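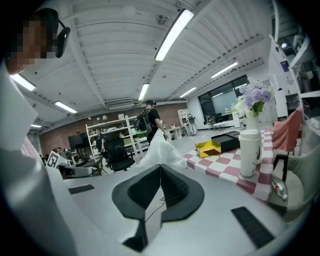 Figure 3. Person in white clothing wearing a head-mounted device; hand-held gripper in the foreground.

4.2 Club membership and the move to senior racing

The membership records of the Oldale and Jendura canoe clubs were compared for the years in which both clubs entered junior crews in the regional league. Taken together, the records hold 998 individual entries. Of these, 950 could be matched to a race result and were kept for the analysis. The remaining entries belonged mostly to members who paid a fee but did not race, and they are treated separately in Section 4.4.

Both clubs lose most of their junior paddlers in the two seasons before the senior category begins. The pattern is similar for boys and girls, and it holds for single boats as well as for crews. Where the clubs differ is in timing. At Oldale, paddlers tend to leave in the fall, when school resumes and evening training moves indoors. At Jendura, departures are spread more evenly, with a small rise in June after the last league race of the spring.

Cozma, in his earlier study of river clubs, argued that young paddlers leave when training begins to compete with school. Our records support this view only in part. Paddlers who had a fixed seat in a crew stayed longer than those who were moved between boats, even when their school schedules were the same. Kolář reached a comparable result for rowing and linked it to the bonds formed within a stable crew. We find his account convincing, but the membership records say little about friendship and cannot settle the matter.

Travel is a second factor. Families of Jendura paddlers live farther from the water on average, and the club has no bus of its own. Several parents noted on the renewal form that shared rides had ended when an older sibling stopped racing. In such cases the younger child often left within the same season. Oldale, which lies next to a rail stop, shows no similar effect.

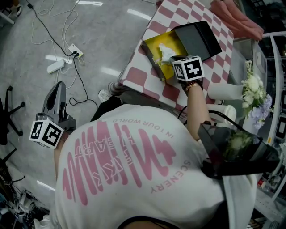 Figure 4. Person in a printed white T-shirt at a table with a pink-and-white checkered cloth, holding a gripper at an open tissue box.

The role of the coach is harder to judge. Oldale kept the same head coach for the whole period, while Jendura changed coaches twice. After the first change, junior membership fell and did not recover until the following spring. After the second, it stayed level. The new coach had already led the Hodoroagă summer camp, and many of the juniors had trained under him there. Whether this earlier contact explains the difference cannot be shown from two cases.

Race entry fees were also examined. The fee for the Dravex Cup rose by 30 percent during the period, yet the number of junior crews entered by either club did not fall. Both clubs covered part of the increase from their general funds. A smaller club might have been forced to withdraw crews, and the result should not be applied to the league as a whole.

One limit of the data must be noted. The clubs do not record why a member leaves unless the family chooses to write a comment on the form. Silence on the form has therefore been coded as "reason unknown" throughout, including in those cases where a coach later offered an explanation from memory.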